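About Us

Irthorpe Equipment Planning Service

The Irthorpe Equipment Planning Service advises colleges, workshops and smaller manufacturers on the purchase of robots and related machinery. We were set up to answer a plain question that many of our clients had been asking their suppliers without much success: what will this cost us over its whole working life, and what will we need to have in place before it arrives?

We do not sell equipment and we accept no commission from those who do. Our income comes from fixed fees, agreed in writing at the start of each piece of work. To date we have prepared purchase plans for 65 organisations, of which nine have come back to us for a second plan when their first machines fell due for replacement.

What we do

Most of our work begins with a budget. A client may have a sum set aside, or may need to ask a governing body for one, and in either case the price on the supplier's quotation is only part of the matter. Our plans cover delivery and installation, floor space, power supply, insurance, staff training, spare parts, software licences and the cost of disposal. We also set out what happens if the purchase is put off by a year.

Before recommending any machine we ask to see it carry out the kind of task for which it is wanted. Brochures tend to show large, clean objects handled in open space. Our clients are more often concerned with doors, drawers, shelves and fittings of the ordinary sort, and we assess equipment against these.

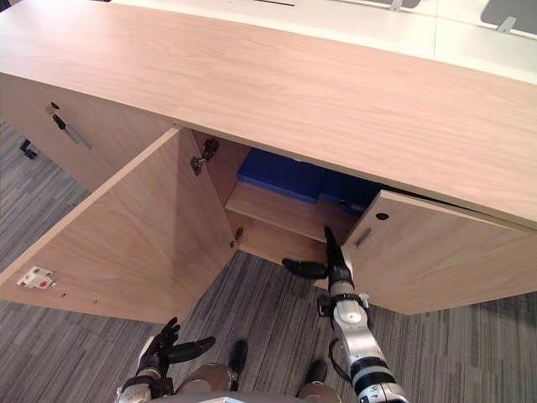
Robotic hand at the right-hand door of a storage cabinet.

Assessment at close quarters

A planning visit usually includes time spent on the details that decide whether a machine is suited to its place of work. We consider the reach of the arms, the room needed to stand in front of furniture with its doors open, and the size of the hand compared with the gaps it must enter. Where a client's furniture would have to be altered or replaced, the cost is entered in the plan under its own heading and is not left to the contingency.

Hands and grippers receive separate treatment in our reports. They are frequently quoted as an optional item, they may wear at a different rate from the arm, and a client may need more than one type. We advise that a sum for replacement fingers and coverings be included from the first year - this is the line most often missing from the budgets we are asked to review. 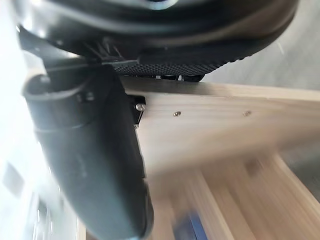 Close work beside a wooden beam with screw fixings.

How a plan is prepared

Each plan follows the Bratik schedule, a working document of 68 headings which we developed in our early years and revise every October. The schedule is completed jointly with the client. Headings that do not apply are marked as such and kept in the document, so that a later reader can see they were considered.

The finished plan gives three levels of spending, with the consequences of each stated in everyday language. It can be placed before a board or finance office without further explanation. Clients who wish to do so may also use our Dondix register, which records service dates, warranty periods and expected replacement years for all equipment bought under a plan.

A full plan normally takes 40 working days from the first visit. Shorter reviews of an existing quotation are available on request.

Our people

Uriel Vergara is Director of Planning and is responsible for the content of every report issued by the Service. Veronica Vasiliu is Head of Assessment. She arranges demonstrations with suppliers and attends the majority of site visits in person.

They are supported by a small staff of planners and cost analysts at our offices in Khalaf House, Irthorpe. Visitors are welcome by appointment.

Contacting the Service

Enquiries from organisations at any stage of planning should be sent in writing to the Enquiries Office. Please state the type of work for which equipment is being considered, the period in which you hope to buy, and whether funds have already been approved. Copies of any quotations received may be enclosed and will be treated in confidence.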